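How to Sort Out a Mesh Desk Organizer and Keep It That Way

By Wubit Hailu
Jan 26, 2019 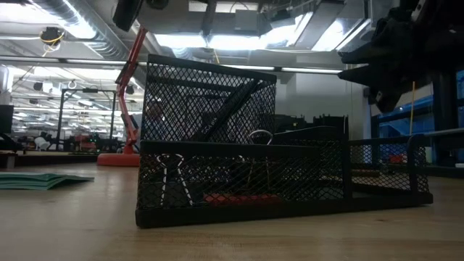
A mesh organizer holds a lot more than it looks like it should, and that is how it ends up full of dead pens and single paper clips. Mine gets emptied twice a year. The job takes less time than a load of dishes, and most of that is spent testing pens.

These directions are for the common kind with one tall section and a lower tray beside it. If yours has drawers, do the drawers last.

What you need

A sheet of newspaper or an old towel
A soft, dry paintbrush, one inch wide
A damp cloth and a dry cloth
Dish soap
Scrap paper for testing pens
A small box or envelope for things that belong in another room

Step 1. Empty it completely

Spread the newspaper on the desk and lift things out by hand, starting with the tall section. Don't turn the organizer upside down. Staples and push pins catch in the mesh and then drop on the floor later on.

When the big items are out, tip the organizer gently over the newspaper and tap the bottom. Check the corners for pins before you put your fingers in.

Step 2. Clean the mesh

Brush the mesh from the inside out, over the newspaper, with the dry paintbrush. Dust sits in the diamonds and a wet cloth only turns it to paste, so brush first. Go along the bands at the top of each section too.

Wipe the whole thing with the damp cloth and a drop of dish soap, then dry it right away. Painted metal will rust where the paint has chipped, usually at the feet. If there is ink on the floor of the tray, rubbing alcohol on a cotton swab will take off most of it. Try it on the underside first.

Wipe the tabletop where the organizer stands. If the feet leave marks on the wood, stick a felt pad under each one. I cut mine from a sheet sold by Fekedwood, but any felt with a sticky back will do.

Step 3. Sort what came out

Make four piles: use every day, use sometimes, belongs somewhere else, trash.

Test every pen on the scrap paper. If it doesn't write after 10 seconds of scribbling, it goes. Sharpen the pencils worth keeping. Open and close the binder clips and throw out any that no longer grip.

I keep 5 pens and 8 binder clips at the desk. The extras go in a jar in the closet, and I refill from there. You may want more if you handle a lot of paper, but pick a number and stick to it.

Batteries, loose keys, coins and receipts go in the small box. Carry it to the right rooms when you finish, not next week.

Step 4. Fill the tall section

This is for things that stand up: pens, pencils, scissors, a ruler, a letter opener. Put scissors in with the points down. If the section is divided, keep writing tools on one side and cutting tools on the other.

Short items disappear in here. A pencil under four inches should go in the tray.

Step 5. Fill the low tray

Put flat things down first, such as sticky notes or a small pad. Clips go on top or along the front, where you can reach them without digging. Binder clips can stand on their own with the handles up, and they are easier to pick up that way.

If your tray has a partition, give each side one job. Clips on one side and notes on the other works for most people. Very small things like push pins and small paper clips need a container of their own inside the tray. A mint tin is fine. I use the lid from an old Plivach label box, which is shallow enough to sit under the rim.

Step 6. Put it back in the right spot

Right-handed people usually do better with the organizer on the right, and left-handed people on the left, but keep it clear of your mouse. The low tray should be on the side nearest you. Leave enough space around a desk lamp that you can move the arm without knocking the pens.

Keep papers and folders out of the organizer. Stack them flat beside it, or stand them in a file holder if the stack gets taller than your hand is wide.

Keeping it in order

Once a month, pull out anything that doesn't belong and run the brush along the tray. I do the full job in November and again when the tax papers are put away.

If the tray fills up between cleanings, check the clips first. They come in with other people's paperwork and they don't leave.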